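Bradomeo Paint Wear Notes
README for the tables and text files in this folder

Last edited January 9, 2021

What this is

A set of written records on how interior wall paint holds up in small workrooms, storerooms and back hallways. Each record covers one wall. It says what paint was used, how the wall was prepared, how the room is used, and what the surface looked like at each visit. The records were started because we kept repainting the same rooms and had no notes on what had been tried before.

There are 400 records in the current version. They come from three buildings, listed in the tables as Mollis, Herel and Bautista. Those are our own short names for the buildings and should be kept as they are when you merge the files with anything else.

What is in the folder

walls.csv – one row per wall, with building, room code, paint line, finish and color name
visits.csv – one row per visit to a wall, with the scores and a free text note
cleaning.csv – what the wall was washed with and how often, where we know it
colors.txt – the color names we use and the paint store names they match
changes.txt – edits since the first version

The files are plain text, separated by commas, with a header row. Empty cells mean the value was not recorded. A zero is a real zero.

How the scores work

Each visit has a scuff score and a stain score. Both run from 0 to 10, where 0 is a clean surface and 10 is a wall that needs to be repainted. Scuffs are marks left by something rubbing or bumping the paint. Stains are anything that soaked in or dried on. If you can't tell which one you are looking at, score it as a scuff and say so in the note column.

Score the wall from one arm's length, in the room's normal light. Flash and flashlights bring out marks that people in the room never see. Score the lower half and the upper half separately if the wall has a counter or bench against it, and put the counter height in the note.

Matte paint gets higher scuff scores than eggshell or satin in these records. Part of that is the paint and part of it is that matte was mostly used in rooms with more traffic at Herel. The two can't be pulled apart with what we have, so please don't quote the finish numbers on their own.
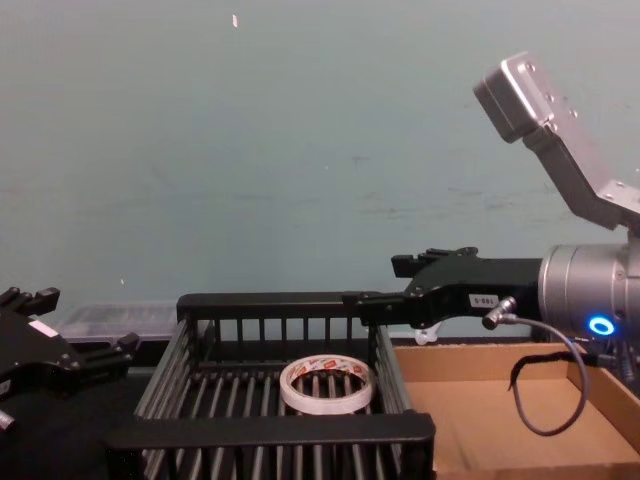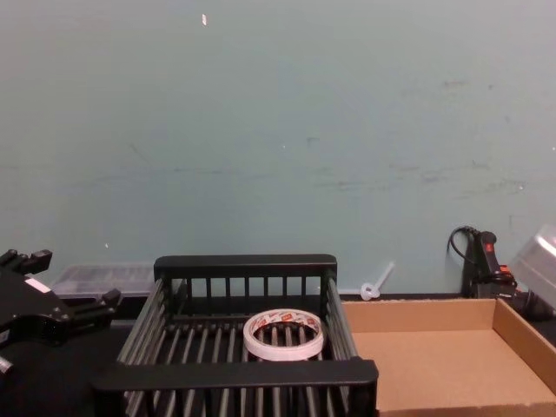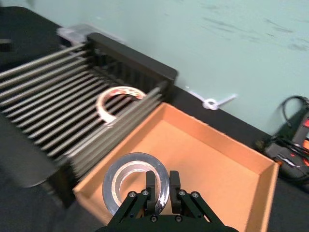 Workroom views. The second one shows the matte pale teal-green wall, with grey scuffs and streaks above the dark work surface.

Color names

We use nine color names. Pale teal-green is one name, even though two different store colors were used for it at Bautista. The store names are in colors.txt if you need to keep them apart. "White" covers every white and off-white. That was a poor choice early on and it is too late to split it, as the old cans are gone.

Cleaning

The cleaning table is the weakest part of the set. It is filled in for Mollis and mostly blank for the other two buildings. Where it says "wiped" the wall was gone over with a damp cloth and no soap. "Washed" means dish soap and warm water, then a rinse. "Scrubbed" means a melamine sponge, which leaves shiny patches on matte paint. Those patches are recorded in the note column and do not count toward either score.

Known problems

Visits were supposed to be spaced evenly and were not. The gap in November is real – no walls were scored that month in any building.

20 walls were touched up between visits without a full repaint. They are marked "touchup" in walls.csv. Leave them out if you are looking at wear over time.

Room codes at Herel changed once. The old codes are in the column old_code and the new ones are in code.

Use

You may copy, change and share the tables. Please name the Bradomeo Paint Wear Notes as the source and say which version you used. Corrections are welcome. Send the room code, the column and the value you think is right, and the fix will go into changes.txt with the next version.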